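Staff Forum > Shared Spaces > Tables and Seating
Topic: Shoes on the light wood tables

millet_desk
Colleagues, I wish to raise the matter of footwear being placed on the light wooden tables. The tables in the carpeted area are shared by several groups, and the Standbridge guidance states only that surfaces must be "left fit for the next user." It does not mention shoes. I would ask that we agree on a rule before the March review. My own preference is that shoes be handled on a mat or a tray, with no exceptions for dress shoes.

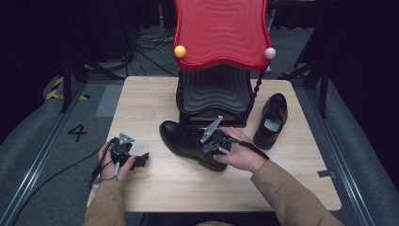 The same rule should extend to small furniture. Children's chairs are regularly set on the tabletops for convenience, and a chair leg or base can mark a pale surface as easily as a heel can. I have received 18 comments on this subject, and most of them favor a written rule.

northrail
I respectfully disagree. A clean pair of leather shoes does less harm to a table than a coffee cup. If the soles are wiped first, I see no need for a mat. A loose mat also slides when a shoe is turned on its side, and the work then takes twice as long.

skultham_annex
I must side with the original poster. At the Skultham annex we adopted mats last year and the complaints stopped. The cost was modest. Grit is the difficulty – one small grain under a heel will leave a line that no polish removes.

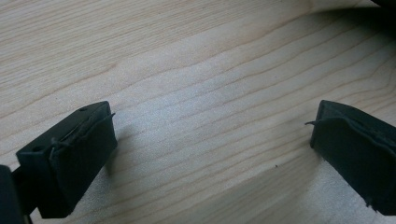 Vornden Shared Spaces Group

For reference, the group's present position is as follows. Tables are to be wiped with a soft dry cloth at the end of each session. Crumbs and dust are to be lifted off with the cloth, never pushed across the grain. Spray cleaners are not approved for pale wood. Requests for mats may be submitted on form 928.

northrail
Thank you for posting the text. I note that it says nothing about mats being required. I would support keeping it that way and adding one sentence on wiping soles. A requirement will simply be ignored by people who have a table for 2 hours and wish to use all of it.

oakledger
May I offer a compromise? Mats could be required for shoes with hard heels and left to the user's judgment for everything else. Chairs could go on a folded cloth. I would also ask that whoever inspects the tables do so in good light, with the top fully cleared.

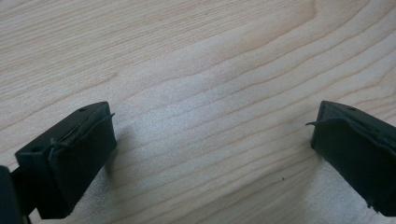

A pale top can hide a good deal under bright light, so I recommend looking along the grain from a low angle as well. Specks are easily missed from directly overhead. Any mark that remains after wiping should be entered in the table log the same day.

millet_desk
I can accept the compromise on heels. I cannot accept it on chairs, as a folded cloth moves about too freely. I will circulate a draft with both versions and ask for replies by noon.

skultham_annex
Agreed. Please include the mat sizes in the draft – ours were too narrow for a pair.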